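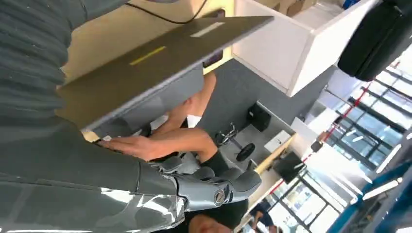

The Last Ferry to Prindmont

One. Evening

Missed the six o'clock. Of course. Ran the whole length of the quay with the bag banging on my hip and the thing was already out past the wall, lights on, smug.

Next one at 9. Last one.

So, the café at Neagu. Tea like dishwater, a bun. The woman behind the counter wiping the same bit of counter. Rain on the glass. I had the letter in my inside pocket and kept touching it, as if it might of got out.

Your aunt's house is to be sold. Come before the end of November if you want anything.

Did I want anything? The blue jug. The clock, maybe, if it still went. Hadn't been over in years. We'd fallen out about money, 2000 pounds, lent and never paid back, and both of us sure we were the one who was owed.

Stupid. Finished the bun.
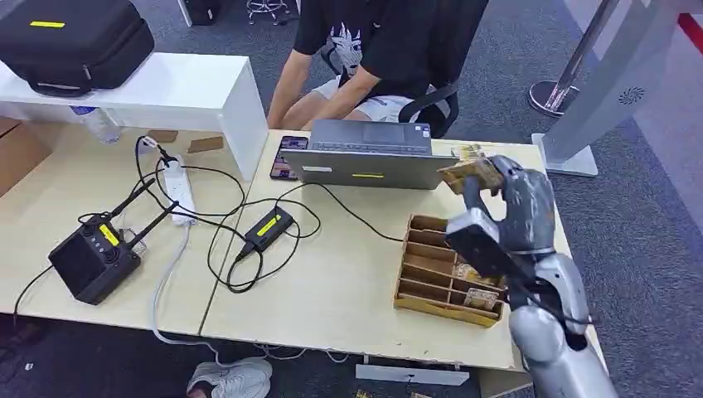 Two. The crossing

Rough. Held the rail, then held the bench, then held the bench with my eyes shut. A man opposite eating an egg sandwich. Unforgivable.

Thought about her hands. Flour on them, always. How she'd shout my name up the stairs and then be cross when I came, because dinner wasn't ready, she'd only wanted to know I was there.

Halfway over, the Guvon light. Flash, dark, dark, flash. I used to count it from her back bedroom untill I slept. Counted it again now. Still slow. Still lovely.

The man offered me half his sandwich. I said no. Then I said yes.

Three. The house

Key under the pot, same pot. Cold hall. Smell of soap and coal, and me nine again, just like that, socks wet, late for tea.

The jug was on the sill. A note stuck in it, folded small, her writing gone shaky. I took it over to the lamp.

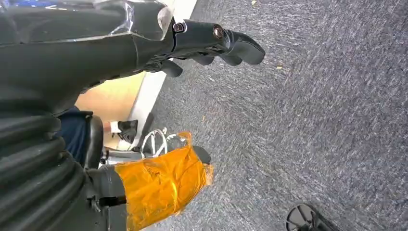
Ralska Street bakery, it said. Ask for the tin.

No hello, no love from. I turned it over, nothing. Sat down on the stairs with my coat on, and the jug in my lap, and waited for the bakery to open.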